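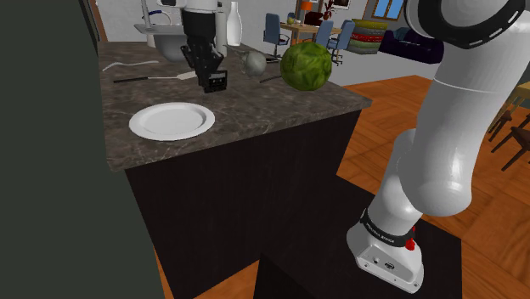 On 20 September 2024, the Plornmont list member wrote:

> The nightly rsync of the map tile archive stopped halfway again.
> Exit code 23, partial transfer. The log shows 2,244 files copied out
> of 2,545 in the source tree. I reran it by hand with the same flags
> and got the same number. Disk on the target is at 60 percent, so it
> isn't space. Permissions look fine to me on both ends. Is this the
> old Murkov mount problem coming back?

I don't think it is the mount. When the Murkov mount went bad in August the transfer hung and never returned an exit code at all. Code 23 means rsync finished its pass and skipped things it could not read or write.

Same count on both runs suggests a fixed set of files. Please run it once more with -v --itemize-changes, send stderr to its own file, and look at the paths in the errors. My guess is file names. The Tiritz export still writes some names in Latin-1, and the new target file system was created with strict UTF-8 checking – the old one took any byte sequence. You would see "Invalid or incomplete multibyte or wide character (84)" on each of them.

If that is what you get, add this to the nightly script:

--iconv=iso-8859-1,utf-8

The order is local, remote, regardless of direction. You are pulling, so swap the two. I got this wrong on the Apaza host and ended up with 136 names converted twice, which had to be fixed by hand with convmv. Do a dry run with -n first and read the output for anything with an accent in it.

Two other points while you are in there. The script still has --delete in it. I would take that out until the counts match. It also pipes to tee without pipefail, so cron sees the status from tee and sends no mail. That explains why the earlier failures went unnoticed.

If the errors turn out to say "Permission denied" instead, ignore most of the above and check the ACLs with getfacl. Plain ls -l won't show you what the mask is doing.

Please post the first few lines of stderr either way. I can't get to the target machine from here.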